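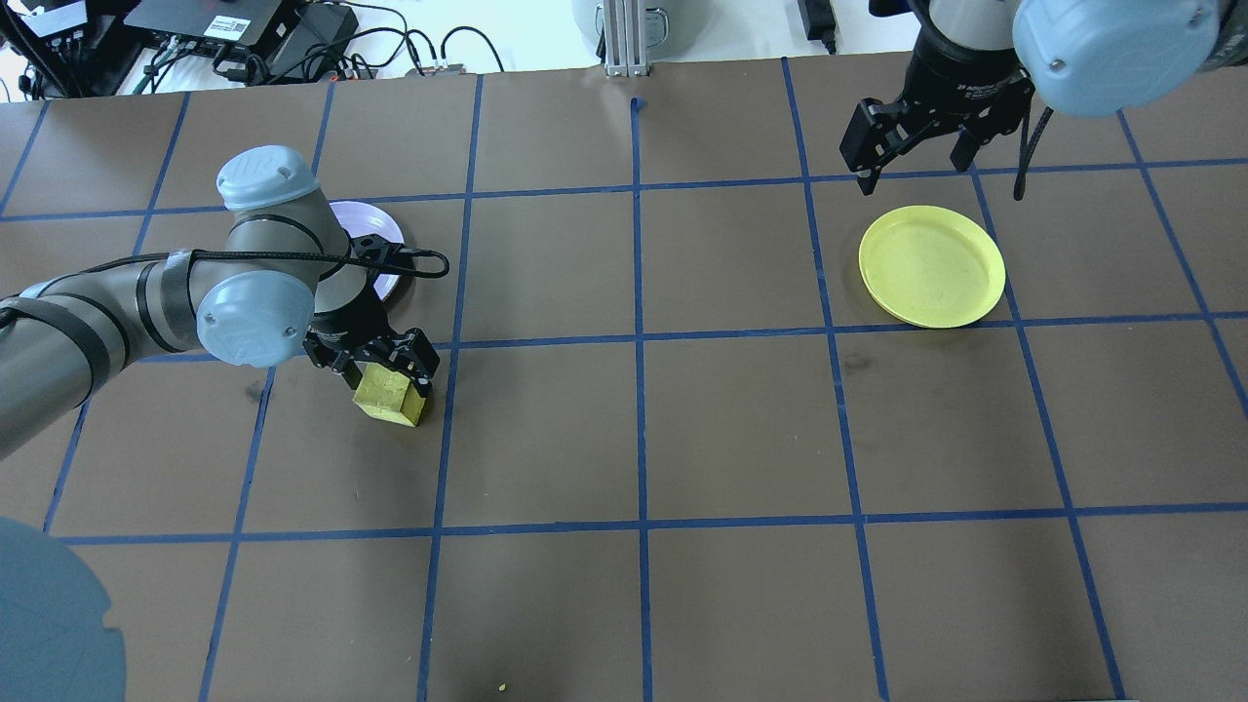
Momden, October

Replying before lunch so excuse the mess. Somebody on the list wrote last night:

> Karam says their home unit will clear a table by spring. My sister runs
> a cafe and wants to know if she should wait for one or hire a dishwasher.
> Can these things do real chores yet or not?

Hire the dishwasher. Short version.

Long version. We have two arms over a taped-off table, couple of plates, a purple block and a yellow one. Job is put the block on the plate. Sounds like nothing, I know. Took us most of the summer to get numbers I'd show anyone.

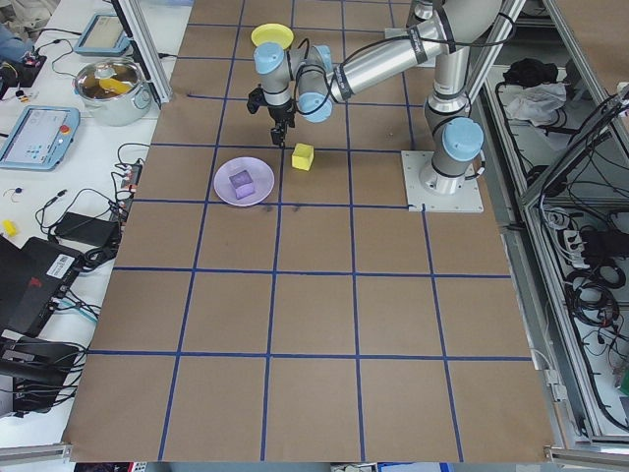
Purple on the lavender plate, yellow still on the paper.

We logged 971 tries on the Liven software. 140 of them needed a person to step in. For blocks! On a table where the plates are flat and nobody is walking past with a coffe. Now think about a fork half under a napkin.
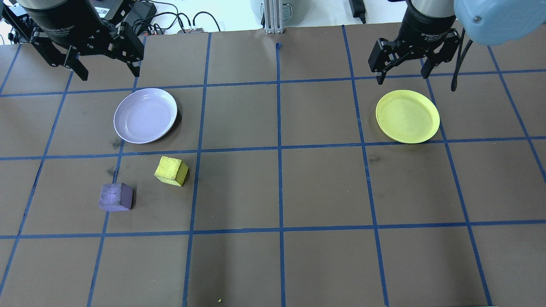 Bronwyn Cartwright

(sorry, sig landed in the middle, phone mail again. carrying on)

Shop floor is a different story. Kelimex has 2 cells doing nothing but moving parts from tray to tray, same part, same tray, 9 hours a shift, and the line lead is happy with them. Would she let one load a dishwasher? No. I asked.

What eats the time here is placement. Picking up a cube, fine mostly. Setting it down inside the rim, with the wrist at a decent angle and the other arm out of teh way, that's where we lose it. 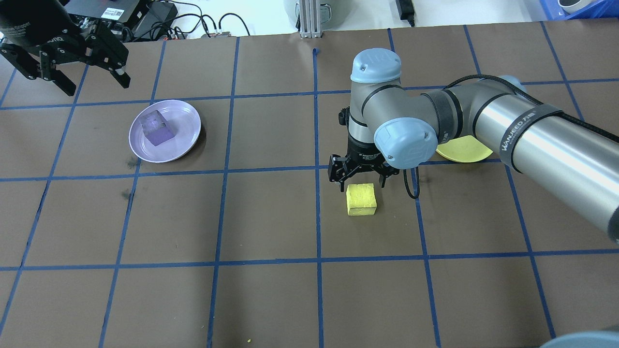
Gripper open over the yellow block.

So for the cafe: plates all one size, bussed into a rack by a human, maybe worth a look in a few years. Mixed dishes off a table, no. Happy to send the log if anyone wants to pick through it, it's ugly.

Anyone seen the Karam thing run in person? Not the video.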